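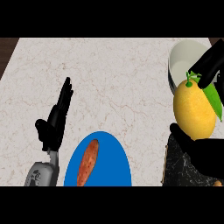 Light beige marble with thin pinkish-brown veining.

Sealing a marble counter: how do I know if it needs it?

Posted by Doaa Hajji, Thu 21 November
2 min read

We moved into a flat in July with a pale marble counter in the kitchen. The previous owner left a half-used bottle of Tokwood stone sealer under the sink and no notes on when it was last applied. I have three connected problems.

First, water left standing by the faucet makes a darker patch that takes most of an hour to fade. Second, there is a dull ring where a cut lemon sat overnight. Third, a yellowish mark near the stove that I think is cooking oil. Will one coat of sealer deal with all of these, or are they separate jobs? The surface is polished, not honed. I have been cleaning with diluted white vinegar.

Tanko Ogunleye

Separate jobs. Stop using the vinegar today. Marble is mostly calcium carbonate and any acid dissolves it, sealed or not.

Water patch: the stone is absorbing, so it can take sealer. To check the rest, put a spoonful of water on several spots, wait 15 minutes, wipe, and look for darkening. Test away from the faucet as well – that area wears first.

Lemon ring: this is an etch. The polish is gone from the surface and sealer will not bring it back. A light etch can be worked out by hand with marble polishing powder, a damp felt pad and some patience. If you can feel an edge with a fingernail, it needs a stone shop.

Oil mark: mix baking soda and water to the thickness of peanut butter, spread it a little past the edge of the stain, tape plastic wrap over it and leave it for 24 hours. Let it dry uncovered before scraping it off with a plastic card. Old oil may need two or three rounds. Do this before sealing, or you lock the stain in.
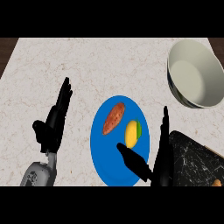
Blue plate on veined white marble.

Panagiotis Kovačević

Just seal it, mine has been fine for years. Use whatever the shop has.

Phyllis Ellwood

Agree with Tanko on the order: poultice, polish, then seal. Two additions.

Do not use the old bottle unless you know its age. Check the label for a shelf life and whether it is a penetrating type. Let the stone dry for a full day before applying, and wipe off all the excess before it hazes. Dried residue on a polished surface is tedious to remove.

For daily cleaning, use a few drops of pH-neutral dish soap in warm water, then rinse and dry. Brown or reddish veins are normally mineral in the stone itself, so leave those alone – I spent a weekend putting poultice on one.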